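4.3 Checking the object list before planning

Premivow Planner reads the object list only one time, when the scene is loaded. Do these steps after each change of the scene.

1. Open the scene in the viewer and press Reset.
2. Set the minimum mask size to 50 pixels.
3. Press Detect. Each object must get its own label.
4. If two objects touch, open Split and draw the line between them by hand.

Caution: Do not start the planner while Split is open - the list will be saved without the new labels.
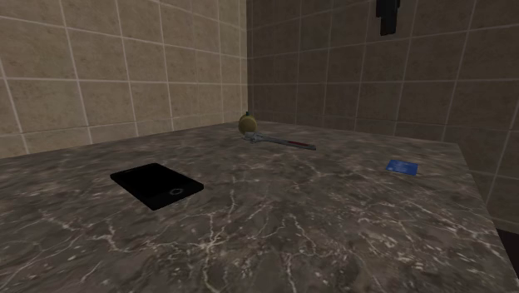

Premivow Planner Manual - Page 71

Note: In the counter scene, the wrench and the fruit often come back as one object. Use step 4 for them. The phone and the blue card lie apart and need no split.

5. Press Save List, then continue with 4.4.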